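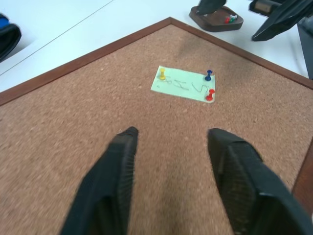
Lejla Nikolaidis wrote:
Cork that thin won't hold a pin upright for long. With 6 mm or less over hardboard, the point bottoms out and the pin starts to lean. Measure yours before you buy more pins.

Boards > Office and Workshop > Notice boards and fixings

mkolev
2024-06-10
I did measure. 10 mm, fine grain, wood frame. The pins go in to the collar. My question was whether sticky notes need pins at all. I pin every one, usually at the corners.

Siham Majali
They do on cork. The adhesive is made for smooth surfaces, and on a granular face only part of the strip makes contact. I put up 40 without pins in February and 2 were still there at the end of the week.

tukent_101
Disagree. Press the strip with a ruler edge and it holds. Three pins in one small note is a waste of pins and chews up the cork.

Siham Majali
Tried the ruler. Same result. Our board is next to a door, so there's a draft.

Lejla Nikolaidis
One pin through the adhesive strip is enough for a note that size. A second stops it from turning. A third does nothing except keep the bottom edge flat.

mkolev
Flat is what I want. The writing is thin and hard to read once the paper curls.

tukent_101
Then use a marker.

Azra Pavlović
Does pin color mean anything on your board? Ours did until people started taking whatever was on top in the tray.

mkolev
No. Mixed tray, no code.

Azra Pavlović
Fine. Move the holes around a bit each time, cork closes up better that way.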